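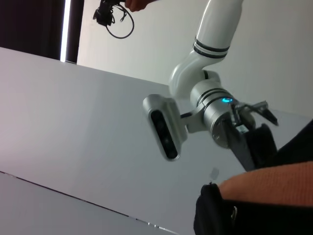 Bench Room FAQ

Read this before you email us. Most of it is here.

When are you open?
8 in the morning til 30 minutes before the building closes. Check the door sheet, it changes in July.

Do I have to book?
Yes for the Hurkel table. No for the side benches, just turn up.

How many people per table?
2. If you need a third, ask first. Elbows get in the way.

What should I wear?
Normal clothes. Long sleeves ok, knitwear ok, push cuffs up if they're baggy. Tie back hair. Scarves and lanyards off please.

Buckles and rings?
Belts and straps with a buckle are fine if they stay off the table top. It scratches easy and we just had it redone. Rings, your call.

Where do the cables go?
Coiled ones hang up, don't wrap them round your hand. Flat ones in the Tokau drawer. Anything with a split in it goes in the red tub, not back on the hook!

Can I bring food?
Not in the room. Kitchen is down the hall, Molel side. Water with a lid is fine.

Can I leave my stuff overnight?
Small things, in a locker. Put your name on it. Unlabeled things go to the Tuhumury shelf and then they go.

I lost my locker key.
Replacment keys are at the front desk. Bring ID.

Who do I ask about anything else?
Euan Munro, room 255. Knock, he often has headphones on. Email is slower.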